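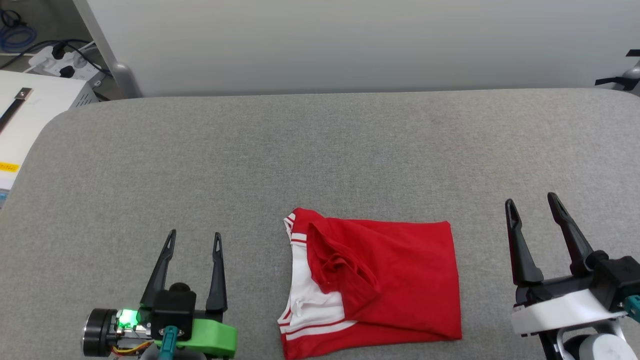 Equipment and Kit Team, Prirken Sports Club

Club shirts are now folded before they go out

From September the players and parents of Prirken Sports Club will receive their match shirts folded and sorted by size. Until last season the shirts were put into large bags straight after washing, and each team had to search for its own. The Equipment and Kit Team decided in spring to change this, and the work has now started in the lounge on the upper floor of the clubhouse.

The lounge was chosen for a simple reason. The tables in the changing rooms are narrow and often have tape, bottles and keys on them. Upstairs there is gray upholstered furniture with a wide surface, and a shirt can be laid on it at full width. The fabric also holds the shirt a little, so that it does not slide away while the sleeves are being turned in. On the smooth tables this was always a problem with knit material.

"I did not think that the place would make such a difference," said Kylie Pryor, who leads the team. "Downstairs I had to fold every shirt two times. Upstairs I do it once and it stays."

The method is the same for all sizes. The shirt is laid with the front down and the sleeves are brought to the middle. Then both sides are folded in, and the bottom is brought up to the collar. The finished shirt should be more or less a rectangle. It does not need to look like a shirt in a shop window. A sleeve which is a little bunched is not a reason to start again, but the shirt should lie flat enough for the next one to be put on top of it.

More care is needed with the red shirts which have white parts. These have to be completely dry before folding, as the red color can leave marks on the white when the cloth is damp and pressed together. Last winter several shirts from the youth teams were spoiled in this way and could not be saved. The team also asks that nobody irons over the stripes. If a shirt has deep creases, it is enough to hang it for one night.

Loose threads should not be pulled. Shirts with a rough edge or an open seam go into the repair box next to the lounge door, with a note that says where the damage is. Small repairs are done in the clubhouse on the first evening of each month, and the shirt is normally back on the shelf before the next home match.

The folded shirts are kept in the old trophy cupboard in the corridor, which received new shelves during the summer. Children's sizes are on the lower shelves and adult sizes above. The oldest shirts in the cupboard are from 2000 and are still used for training by the veterans, who do not want to give them back. Members who have similar shirts at home and do not wear them anymore are welcome to return them. They may be washed or unwashed, but please say which.

Collection is possible before training, between 5 and 6:30 in the evening. Teams are asked to send one person and to bring their own bag. The name of the team and the sizes taken must be written in the book which lies on top of the cupboard. It was sometimes forgotten in the past, and for this reason there were not enough medium shirts at the tournament in Corus.

The team is also looking for more people who can help with the folding. One session takes 2 hours and no experience is needed. Coffee is provided, but please drink it at the window table and keep it away from the upholstery. Children from age 9 can take part together with a parent, and those who came to the first session were quicker than many of the adults.

Goalkeeper shirts, socks and rain jackets are not included for the moment. The jackets are too thick for the shelves and will stay on the hangers in the equipment room. A decision about the socks will be made after the autumn break.

Questions about sizes, repairs or returned shirts can be left for Kylie Pryor at the clubhouse desk, or asked by phone on extension 2657.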